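About us

Kostutus writes planning and control software for two-armed robots. The company has nine staff at its office in Droststead and a smaller test site in Berkmont. Our main product, Henao, takes a task description and returns joint trajectories for both arms, checked for collisions at each step.

Grasp planning in Henao is developed in simulation first. Every release is run against 11 tabletop layouts before it goes to hardware. The layouts mix shapes that call for different grasps: a wide, empty bowl, for instance, with a donut and a croissant on a blue plate beside it. Failed plans are logged and replayed.
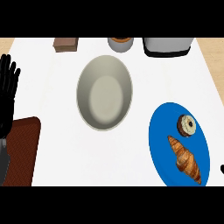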